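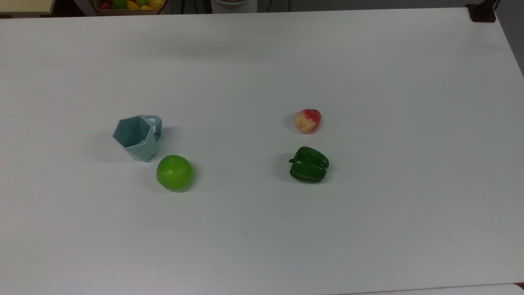 Does the Stendulitz electric gripper keep hold of a part when the emergency stop is pressed?

It keeps hold of most parts, but its grip relaxes by a small amount when motor power goes away, and on hard objects with angled sides that is enough to drop them.

The maker's data sheet says the gripper is "self-locking on power loss." I bought it on the strength of that line, and the line is why this review is longer than I meant it to be.

Setup

The gripper is mounted on a Ginmont bench arm and driven by the arm's own tool connector. The arm works over a plain white tabletop. The test objects are a faceted blue-gray cup with a flat tab handle, a round lime-green fruit, a red-and-cream fruit and a dark green bell pepper. The task is tabletop sorting: pick an object, lift it clear, carry it across, set it down. The fingers are the stock rubber-faced pair. Firmware is the version that shipped, dated July 2023.

Mounting took less time than expected. The bolt pattern matches the flange without an adapter, the cable is long enough to follow the wrist through a full turn, and the supplied strain relief is good. The printed manual is thin. The PDF is better and has the register table the printed one leaves out.

Normal operation

In ordinary use the gripper is good. Jaw position repeats well. Closing speed and force are set separately, and the force setting means what it says at the middle of the range. At the low end it is less useful; the fingers sometimes stall on their own friction and report a grip with nothing between them. Raise the minimum force slightly and the false reports stop.

Both fruits are easy for it. The rubber faces settle on a curved surface and small position errors do not matter. The pepper is harder. It is glossy and ridged, and if the fingers land on a ridge it can rotate as it is lifted. Approaching across the body, away from the stem, is the reliable method.

The cup is the difficult one. Its sides are flat facets that narrow toward the base, so a parallel jaw rarely meets two faces that are parallel to each other. What holds it is an edge pressed into rubber on one side and a facet on the other. The tab can be gripped and gives a much better hold, but the approach has to be lined up with it, and a small rotation of the cup spoils that.

The fault

I ran 582 cycles with the stop pressed partway through the carry on each one. The object was dropped in five of them. Three were the cup and two were the pepper. Every drop came at the moment of the stop, before the arm had finished settling.

The first drop I put down to a bad grasp. After the second I logged finger position at the highest rate the controller allows. The log is clear. When motor power is removed, the jaws open by up to 3 mm and then hold. The drive screw does lock, as claimed. The slack ahead of it does not. Between the screw and the finger carriage there is a spring element that lets the gripper measure force, and with the motor unpowered that spring relaxes before the screw takes the load.

On a soft or rounded object the rubber follows the movement and the hold survives at reduced force. On the cup, held by an edge, there is little compression to give back. The pepper went only when it had been picked up on a ridge.

There is a second problem, and I consider it the more serious of the two. After the stop is reset, the gripper reports "object held" whether or not it still has one. The status bit is kept from before the stop and is refreshed only by the next jaw command. A program that trusts it will resume the carry with empty fingers, or will travel back over whatever it dropped. Mine did the latter and pushed the cup along the table.

With objects this light, the consequence is a nuisance. With a heavier part, or one with a sharp edge, and a hand reaching in because the stop has been pressed, it is an injury. People treat a stopped machine as safe to approach. A load that lets go late, in that interval, should be assumed in any risk assessment for this gripper.

What the maker said

I sent the logs to support. Nandini Rai replied, asked for the raw files, and confirmed the behavior on their own unit. Her answer was that "self-locking" refers to the screw. A firmware change for the status bit is planned for October. The spring travel is mechanical and will not change on this model. The reply was prompt and did not argue with the data, which counts for something -- but the data sheet still carries the same wording.

Workarounds

Set the grip force above what the object needs, as far as the object will tolerate. This reduced the opening on the log but did not remove it.

After every stop, send a close command at low speed and read the jaw position before any arm motion. Ignore the status bit until that is done.

Keep the carry height low. Route it so that nothing fragile, and no operator's hand, is under the path.

For faceted parts, fit shaped fingers. I tried the Balaskas blanks, cut to a shallow V, and the cup has stayed put through every stop since. They are sold without rubber and need it added.

Verdict

Recommended for light sorting work with the checks above written into the program. Not recommended where the holding claim is part of your safety case. I have kept mine, with the Balaskas fingers on it, and will rerun the stop test when the new firmware arrives.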